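**Wengate Fly Dressers — minutes, May 5, 2022**

Ivar welcomed everyone warmly, and it was lovely to see Roya back at the vice after her long winter away. Apologies came from Senthil.

Hooks: Bhavana has found a supplier for 2,000 trebles, and after a good long natter — barbless or not, mostly — we agreed to take them. 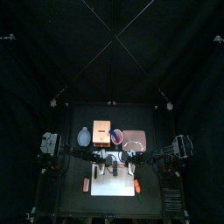
*Dark table with a white plastic bottle at the back left.*

Suqin kindly offered to tie 18 shrimp patterns for the June raffle. Roya will bring the orange bucktail.

Ivar to book the Savura beat for the outing.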